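Progress Report to the Nolte Fund: Working Rules for Shared Robot Cells
Reporting period ending July
Prepared by Ramesh Garg, Stemer

1. Where the project stands

The grant pays for a written set of working rules for small two-arm cells, tested in our own cell before it goes out to the partner sites. The draft now has 5 sections: entry and power, mounting and cables, floor and clutter, task objects, and logging. Four of them have been through a full round of use. Logging has not, and it is the reason the rules will reach the Tornora site later than we planned.

We logged 1189 runs in the period. Every run was started by an operator who had signed off on the opening checklist, first on paper and later in Nila, our logging tool. The move to Nila cost us most of a week and we would do it again.

2. Mounting and cables

This section changed least. Bolts on the base plates are checked at the start of each shift and marked with paint, so a turned bolt can be seen without a wrench. Cables along the arm links must keep enough slack for the full reach of the wrist. An operator who sees a cable pull tight stops the run and writes it up, even if the run would have finished.

We dropped a rule from the first draft that required cables to be taped at every joint. The tape left glue on the housings and people stopped following the rule by the second month.

3. Floor and clutter

Most of the discussion went into this section. The first draft said only that the work area must be "clear." Operators read that word in different ways, and the entries in the log were not much use to us as a result.
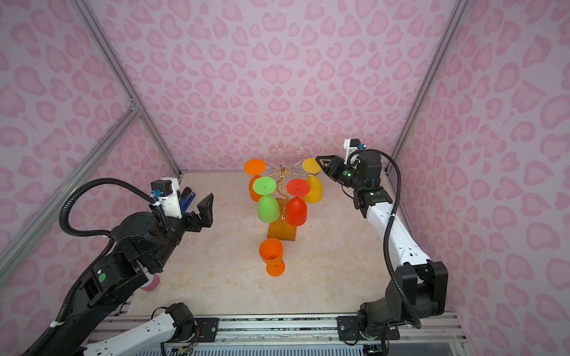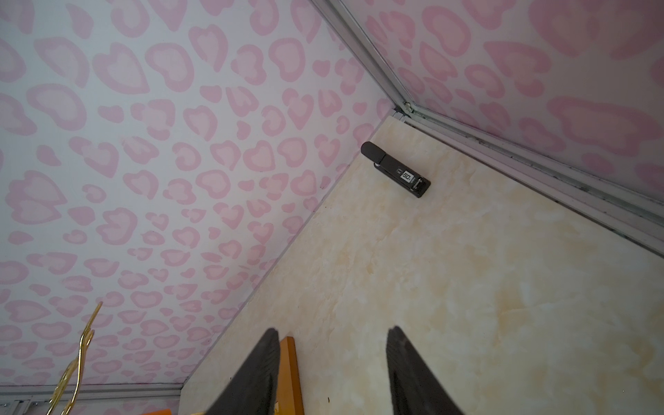 Our rule on clutter now sorts everything in the cell into task objects, listed extras and stray items. Task objects are what the arms are meant to handle. In cup work, that means the stemmed cups and the gold wire rack they hang from, along with the block under the rack. A listed extra is something the arms are not meant to touch, such as a stapler on the floor by the wall, and it has to be written into the run sheet before power goes on. Anything else is stray and comes out. An operator who finds a stray item after the start stops the run, removes it with power off, and marks the run as restarted.

The wording "by the wall" caused an argument. Two of our operators wanted a fixed distance in the rule. We tried a measured line for a while, but it had to be redrawn each time the rack moved. The current text says a listed extra must be outside the planned path of both arms, and the person who plans the path signs for it.

A related rule covers cleaning. Rails with open grooves hold dust, and a cloth does not get into them. The checklist now calls for a narrow brush on all rail grooves every Friday, with the arms powered down and parked.

4. Task objects

Each set of task objects gets one page in the binder showing how it is laid out at the start of a run. If an object is cracked or bent, the whole set is pulled until a replacement is entered. This has slowed us down twice. We are keeping the rule for now — mixed sets made earlier runs hard to compare.

5. Entry and power

No changes to the main rule: hands stay out of the cell unless both arms are powered down. We added a line for visitors, who may watch but may not reset objects.

6. Open items

Logging needs a second round. The form in Nila has too many free text boxes, and operators fill them in from memory at the end of a shift. We plan to cut it to one screen and test it over the next 100 runs.

The Tornora site has asked for a short version of the rules, 2 pages at most, to post beside the cell. A draft is with them for comment.

Spending is within budget. We ask the Fund to approve moving the unused travel money to operator hours for the logging work.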